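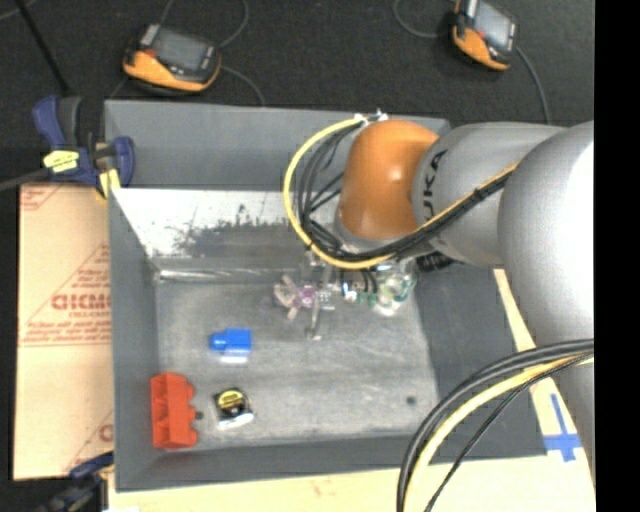 *A KUKA arm over the picking bin at Worov's Hasthorpe workshop, with two plastic blocks and a tape measure inside.*

**Worov to record bin-picking examples in Hasthorpe until December**

HASTHORPE -- Worov has started a new round of recording at its Hasthorpe workshop, where robot arms pick small objects out of a bin and each try is saved for a learning system named Fondau.

The company has logged over 959 picks so far. Every record holds the camera view, the path of the arm and a note on whether the object was lifted, dropped or missed. Missed picks are kept on file with the rest and labelled the same way.

Six operators share the work across two shifts. They change the objects between runs and set them down at new angles, some near the walls and some in the open. The current set has 105 objects, most of them toys, hand tools and household goods bought from local shops.

"Corners are where we lose the most picks," said Natalie Gosling, who manages the recording program. "A block standing against the wall gives the fingers very little room. We want a lot of those on record, so the operators have been told to put things there on purpose."

Gosling said the bin is clamped to the table and its position is checked at the start of each shift. An earlier batch of 23 runs was thrown out after a bin moved during the afternoon and the labels no longer matched the camera view.

The records will be used to train Fondau to choose where to grip an object it has not handled before. Testing on new objects will be done by Bùi, a parts supplier that plans to use the system for sorting mixed returns at its warehouse. Bùi will choose the test objects itself and will not show them to Worov ahead of time.

Recording runs until December. Worov expects to release part of the collection to colleges and independent labs after that, free of charge for teaching and research. The licence terms are still being written.

Labs that would like early access can write to the Hasthorpe office. Workshop visits are held on Tuesday mornings and must be booked ahead -- closed shoes are required.

**Media contact:** Natalie Gosling, Worov, Hasthorpe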